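September, notebook 2, bench side

Bread trials, continued. Same flour as the last set (Daza strong white, one sack, so no change of batch to worry about). Water up from the previous dough, salt unchanged. Starter fed the night before by Iara and left on the shelf by the Nustgate oven.

Mixed at 07:40. Dough temperature at the end of mixing was 27 — higher than I wanted. The room was warm and I had not chilled the water. Horacio suggests keeping a jug in the fridge overnight. Agreed, will do from the next mix.

Bulk stage: folded 2 times, then left covered. Surface smooth after the second fold, a few large bubbles near the rim of the tub. Octavio would have stopped there. I let it run on, mainly to see how much slack this flour will take before it tears at shaping. It tore slightly.

Shaped, into baskets, into the fridge. 16 hours cold.

Baked from cold on the stone. First loaf spread more than the second; cut was too deep and too central. Second loaf cut at a shallow angle, better ear, crumb still tight at the base. Crust colour acceptable on both.
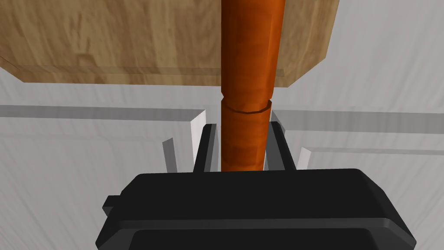
Tight base again points to the stone. Vicente's notes for the Wunley oven give a longer heating time than I have been using, and he gets an even crumb with a wetter dough than mine. Will copy his timing before touching the recipe.

To do:
Chill water.
Check the probe against Min-kyu's.
Ask Fidano when the rye is due.
Keep half of loaf two, wrapped, for the staling test.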